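Forum Haushalt & Technik > Abfall und Entsorgung
Thema: Müllbeutel rutscht in den Eimer, Überstand und Fixierung

randstreifen
Beiträge: 2412
Verfasst am 2021-12-20

Ausgangslage: runder Kunststoffeimer ohne Deckel und ohne Einsatz, Nennvolumen 12 Liter. Bisher Beutel von Hendriks, ebenfalls 12 Liter. Bei Befüllung mit nassem Material (Kaffeesatz, Teebeutel) zieht das Gewicht den Rand nach innen, danach liegt die Hälfte neben dem Beutel. Gummiband um den Rand habe ich getestet, das hält eine Woche und leiert dann aus. Gesucht wird eine Lösung ohne Neukauf des Eimers.

kellerkind_nord

Beutel eine Nummer größer nehmen. Auf der Packung steht das Volumen bis zum oberen Rand des Beutels, der Umschlag ist darin nicht enthalten. Bei einem 12er-Eimer fehlt dir genau das Stück, das außen herunterhängen soll.

Tristarau

Widerspruch. Entscheidend ist der Umfang, das Volumen sagt darüber nichts. Flach liegenden Beutel quer messen, mal zwei, ergibt den Umfang der Öffnung. Dieser Wert darf nur knapp über dem Umfang des Eimerrands liegen. Ein größerer Beutel mit zu viel Weite rutscht genauso, nur später.

kellerkind_nord

Die Weite kann man raffen. Fehlende Länge kann man nicht ersetzen.

randstreifen

Gemessen: Eimerrand 78 cm Umfang, Beutel flach 41 cm, also 82 cm. Die Weite passt demnach. Überstand außen 3 cm.

Tristarau

Dann ist es der Überstand. 3 cm sind zu wenig, ich komme mit 13 cm gut hin. Mein Einwand zur Weite bleibt trotzdem bestehen.

faltwerk

Zur Reihenfolge beim Einsetzen, da gehen nach meiner Beobachtung die meisten Beutel verloren. Ich falte erst den Rand rundum nach außen und drücke danach die Mitte nach unten.
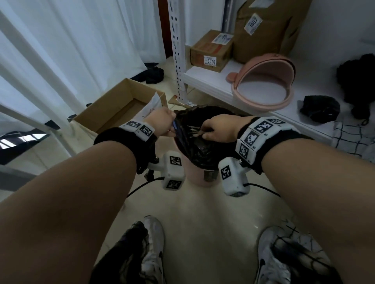 Die eingeschlossene Luft ist das eigentliche Problem. Sie sitzt zwischen Beutel und Eimerwand und hebt den Boden des Beutels an. Wer dann Müll einwirft, drückt die Luft nicht heraus, er zieht am Rand. Ich halte deshalb mit einer Hand den Rand fest und drücke mit der anderen das Material in der Mitte zusammen, wie auf dem Foto am rosa Eimer. Der schwarze Beutel wirft dabei kräftige Falten, das ist unkritisch, solange er unten aufliegt. Vorn am Eimer sieht man auch eine kleine dunkle Metallklammer. Solche Klammern nehme ich gegen das Abrutschen, eine davon genügt bei dünner Folie meistens.

kellerkind_nord

Eine Klammer hält nur an einer Stelle. Bei einseitiger Last rutscht die gegenüberliegende Seite. Ich würde mindestens zwei setzen, um 180 Grad versetzt.

faltwerk

Bei trockenem Abfall reicht eine. Bei Kaffeesatz gebe ich dir recht.

Rada

Alternative ohne Klammer: ein kleines Loch, 4 mm, knapp über dem Eimerboden in die Wand bohren. Die Luft entweicht beim Eindrücken, und beim Herausziehen entsteht kein Unterdruck. Entgraten nicht vergessen, sonst reißt die Folie.

Tristarau

Damit ist der Eimer nicht mehr dicht. Sobald ein Beutel leckt, steht die Brühe auf dem Boden. Auf Fliesen lästig, auf Parkett ein Schaden.

Rada

Darum knapp über dem Boden und nicht im Boden. Bei mir seit Juli so, kein Austritt. Wer unsicher ist, bohrt höher, die Wirkung lässt dann aber nach.

wischwasser

Kurze Frage zur Folie: Spielt die Stärke eine Rolle? Die Beutel von Sellden kommen mir deutlich steifer vor als die von Hendriks.

kellerkind_nord

Ja. Steife Folie legt sich schlechter um den Rand, hält aber besser, wenn sie einmal liegt. Sehr dünne Folie dehnt sich unter der Klammer und reißt dort ein. Klammern mit scharfer Kante vorher abkleben.

randstreifen

Zwischenstand: Beutel mit 20 Litern, gleiche Weite, mehr Länge, Überstand jetzt 11 cm. Zwei Foldback-Klammern gegenüber. Mit bis zu 2 kg nassem Kaffeesatz belastet, der Rand hat sich nicht bewegt. Gebohrt wird vorerst nicht.

Tristarau

Gleiche Weite, wie gesagt.

kellerkind_nord

Größerer Beutel, wie gesagt.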